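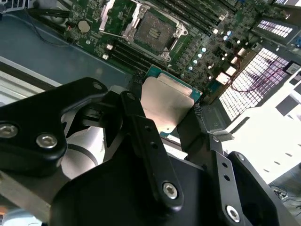

# Slot Four

I took the night job at Hivville because my sister was getting married in May and I'd promised her a band. A real one, with horns! So there I was on a folding stool in the back of an old carpet warehouse, minding a green server motherboard with a bare socket on it, eating pretzels out of my coat pocket.

The board came from Trinura, a dentists' billing outfit that had gone under owing everyone in the county. We bought their whole rack for $400, which my boss thought was the steal of the century. I thought it was a lot of money for something that smelled like a wet dog, but I wasn't asked.

My job was processors. Processor goes in the socket, board goes on the bench, bench starts the board, and I write down whatever comes up on the screen. Mostly what comes up is a row of numbers and then a complaint about memory. I kept the complaints in a yellow notebook (I still have it, it's got soup on it).

Board 153 was different. I remember the chip going down toward the socket, that silver lid with a pinkish shine on it, like the inside of a shell. I always hold my breath for that part. Bend one pin and you've got yourself a very ugly coaster. Then the lever was down, and I let the breath go and plugged in the screen.

No numbers. No complaint. Just a line of plain white text:

*Is the Mirzaei account still open?*

Well, I looked behind me. Then I did what anybody would do and typed *who is this* with one finger. It took its time. The fan ran up and settled again, and the pretzels were gone by then, so I just sat there licking salt off my thumb.

*Accounts,* it said. *There is a balance of $219. She has called 8 times. Please tell her it was our mistake.*

I should have written that in the notebook and gone on to the next board. That's what the job was. But I kept thinking about some woman on hold with a dead company, listening to flute music, getting madder and madder over a crown or whatever it was.

So I found the number. It was right there once I asked for it. I waited until seven in the morning, when the bakery across from Husura Street opens and decent people are up, and I called from the pay phone by the loading dock.

She picked up on the second ring.

"Finally," she said, before I'd gotten out a word.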